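Fixing a gripper that stops short of the basket

This one had us scratching our heads for two days, and the fix is so satisfying that I wanted to write it up properly! If your arm drives toward a basket, slows down and then closes on thin air, read on.

What the fault looks like

On our Lokavico cell the arm would start its approach normally, then halt with a "target reached" message while the basket was still well out of reach. No alarm, no torque warning. The log said the pick had succeeded, and the next step in the program started anyway. That last part is the bit to take seriously, so please put the arm in reduced speed before you try any of this.

Step 1. Stop and save the log

Press the stop, leave the arm where it is and copy the log before you restart anything. Our controller keeps only the last 500 lines, and we lost our first failure that way. (Sorry, Botond.)

Step 2. Compare the two distances

Find the distance the wrist camera reported and the distance the arm traveled. Ours read 800 mm and 200 mm. A gap like that rules out a slipping joint straight away, as the joint encoders agreed with each other the whole time.

Step 3. Check the depth filter

A plain white table gives a depth camera very little to hold on to. Our filter was filling the blank patches with old values, and the planner took one of those for the basket rim. Open the filter settings, turn off hole filling and run the approach again with the gripper open. Tímea Lengyel spotted this one, and it was a lovely bit of detective work!

Step 4. Look through the wrist camera

Pause the arm at the point where it claims to have arrived and pull up the live view. You want the basket rim clearly visible and the fingertip pointing where the planner thinks it is.
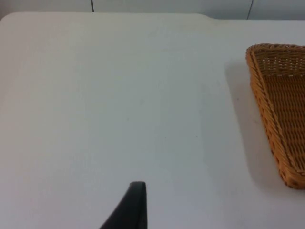 Wrist view: fingertip at the bottom, basket off to the right, bare tabletop between them.

If your view looks like this at "target reached", the position is wrong, whatever the log says.

Step 5. Add a grip check

Make the program read the finger gap after closing. We treat anything under 8 mm as a missed pick and stop the sequence there. Test it with nothing between the fingers first, and it should stop every time.

Still stopping short? Redo the hand-eye calibration before you touch the planner. Attila Barta is writing up our routine for that, and I'll add it to this page in September.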